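Features Scores Hoops Podcasts Subscribe

Drekdale started the season 2-4 and looked cooked. No shooting, no bench, a point guard playing on one ankle. Then Yu-ting Yu moved into the starting five and the whole offense woke up.

Not pretty at first. She turned it over nine times against Bustby and they still won, mostly on the offensive glass. But the pace was diffrent. Fewer pull-ups early in the clock, more paint touches, more corner threes for I-hsuan Yen, who finally looks like the shooter they recruited. 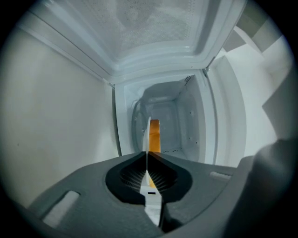

A white microwave with its door open.

Coach Selorm Quansah wasn't in the mood for big talk when I caught her after practice. "We guard now. Ask me again in May." Fair enough. The Pivness game is the one that bugs me – up 14 at the half, lost by 4, and the zone fell apart the minute Sumeya Degefa picked up her third foul. No real backup center. Everybody in the league has seen that tape by now.

Still, the schedule helps. Three of the next five at home, and Bustby has to come to their gym this time. If Degefa stays on the floor they they finish top three. If not, it's a road game in the first round and a long bus ride.

Comments (3)

hoopsdad300: Yen should be getting 12 shots a game minimum. Run her off more screens

Siu-ming Hsueh: Was at the Pivness game. Third foul was a terrible call

baseline_bev: top three lol. they cant rebound without Degefa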